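Read this file before you copy anything from the `zaltby` folder. The rules apply to everyone who adds, cuts or labels episodes, and also to me.

# Zaltby gear assembly: rules for recording and labelling

Maintained by Erlinda Rivera. Second reader: Evander Dow. Last changed in April.

The set holds 1,383 simulated episodes of two arms working on a planetary gear assembly. Of these, 118 are kept apart for testing and must not be used for training, also not for "a quick try".

## 1. Scope

All episodes are rendered. No rule in this file replaces the safety rules for the real cell at Irkell. If you move a policy from here to the real arms, ask Sofia Athanasiadis first and follow her checklist.

## 2. Naming of parts
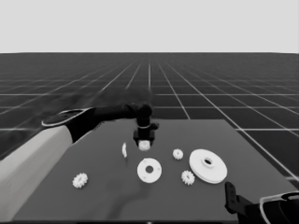
Part names caused most of our disagreements during the first labelling round, so they are now fixed. Use `gear`, `carrier`, `ring` and `other`, in small letters, and do not invent new names inside a comment field. All parts are rendered white, therefore colour is of no help and the labeller must decide by shape. A flat disk with a hole in the middle, like the one lying under the gripper, does not become a `gear` only because there are toothed gears next to it. If you are not sure, write `other` and add your initials.

## 3. Camera views

- Every episode has an overview camera and a wrist camera.
- Label from the overview first. Use the wrist view to confirm.
- Do not crop the fingers out of the wrist view. The policy will see them too.
- Keep the original brightness.

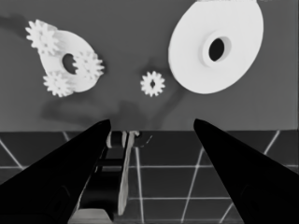

*Wrist view: three gears on the carrier, one loose gear, ring housing at upper right.*

## 4. When a gear counts as placed

A gear is `placed` when it sits on the carrier and both fingers have let it go. One still image is not enough to decide this. Look at the steps before and after, and note the first step where both conditions are true. A gear which leans on its neighbour is `loose`.

## 5. Two arms

1. Only one gripper may be over the carrier at a time.
2. The waiting arm stays at the side of the table.
3. Contact between the arms ends the episode. Mark it `contact` and keep it, do not delete.

An episode longer than 400 steps is marked `timeout`, even if the last gear is nearly in.

## 6. Review

Each label file needs 2 readers. The second reader must not see the first labels before finishing. Where they differ, Mylene Lumbao decides and writes one line in `decisions.md`.

## Known problems

- Shadows under the parts are soft, and an automatic mask sometimes takes them as part of the object. Correct by hand.
- The `tsao` converter drops the initials field. Use `besia` until this is repaired.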